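3.2 Collecting demonstrations by remote control 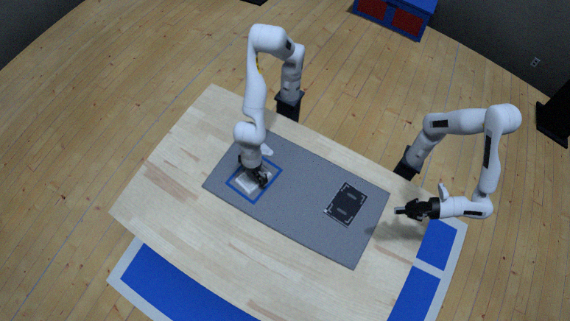 I'll own up first: I was the main operator for nearly all of the demonstrations in this paper, so when I say the interface was tiring, that comes from my own wrists. We drive both arms at once, one hand controller each, through a teleoperation layer called Clastov that I wrote over the winter and have been patching ever since. The controllers send a target pose for each gripper, Clastov works out the joint angles, and the simulator (Stuvirent, with our own contact settings) does the rest. Everything the operator sees, the policy sees too. I was strict on that point after an early batch where I'd been sneaking looks from a second viewpoint, and the robot had no hope of copying me!

Figure 2. The simulated two-arm workcell used for teaching. The left gripper is at the whitish object inside the blue outline on the mat; the right gripper is empty, beside the mat at the other end of the table.

We recorded 50 demonstrations for each of 6 tasks, all on the same table. The start positions were shuffled between runs, though the mat stayed where it was. Before each batch I gave myself a few practice runs and threw them away, which I'd recommend to anyone trying this, as my first goes after a tea break were always dreadful.

The hardest thing to teach well was waiting. When I only needed one arm, the other hand would drift, and the policy happily learned the drift as if it were part of the job. In the first version of the Ukudeck task set you can see the spare arm wandering off in almost every run. I ended up adding a foot pedal that freezes whichever arm you aren't using (press once for left, twice for right) and recorded the lot again. The pauses did get longer, so we trimmed any stretch where both arms stood still, leaving a short bit at either end so that the policy still learns when to stop.

I kept the runs where I fumbled a grasp and then put it right. I dropped the ones where I gave up. That's a judgement call, and I went back and forth on it for ages, but the recoveries seemed too useful to bin. After trimming and sorting we were left with 3,583 short segments, each tagged with its task and with the arm doing the work. The tags were done by hand in Russo, our labelling tool, and they're used only for the breakdown in Section 5, so the policy never sees them during training.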